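4.2 Display objects and the claim of "personal curation"

Much of the recent writing on small dwellings treats the desk nook as a place where residents express who they are. We doubt this reading. Our visits to apartments in the Brurach and Vondville blocks began in April, and in neither block did we find much to show that the things on a desk had been chosen to go together. Residents spoke of gifts, of things left over from a holiday, and of things that had nowhere else to go. The word "curated," which Hunt-type surveys offer as a tick box, was not used by a single resident until an interviewer had used it first.

The nook discussed in this section is a case in point. A vase of flowers stands toward the back, a plush mouse in red and gold clothing sits in front of it, and a painting of poppies leans against the wall. On the usual account these would be read as a set: flowers beside painted flowers, red beside red. The resident gave no such account. The mouse had come out for a holiday and had stayed; the painting had been waiting for a hook since she moved in.
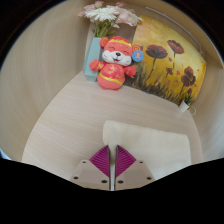
Indira Varghese objects that we ask too much of the word "chosen." A person who leaves a holiday toy on the desk long after the holiday has made a decision each time she dusts under it, she writes, and a painting that waits for its hook in plain view has still been given the best wall in the room. She would count both as display, and would count the resident's shrug as modesty.

We take the point about the wall, though less of it than Varghese would like. Leaving a thing alone is weak evidence of wanting it there. If it counts as choice, then so does every unpaid bill on a kitchen counter, and the term stops doing any work. Of the 189 desk items for which residents gave us a history, only 10 were said to have been bought for the spot where they stood. Self-report is a poor tool, and some people surely play down their own taste. Still, the burden should fall on those who see a plan.

The building itself may explain a good deal. A built-in nook has a back wall, a desktop and, in this case, one long shelf above. Tall things cannot go under the shelf unless they fit, and small things drift up onto it. Figure 6 shows the result: a mixed row of little items overhead, among them a small green plant and a reddish-brown box, with the vase, the mouse and the canvas grouped below. An arrangement of this kind could come from taste. It could just as well come from putting each thing where there was room, and a photograph cannot settle which.
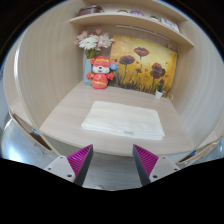

Figure 6. Desk nook with shelf, flowers, mouse figure and poppy painting.

Ekinci and Lacroix coded the Vondville nooks separately and disagreed most often about cases like this one. Ekinci marked the poppies as a deliberate echo of the fresh-looking bouquet; Lacroix marked the two as unrelated, noting that the painted flowers are red and the blooms in the vase mainly white and pale pink. We kept both codes in the file and left the case out of the totals in Section 5.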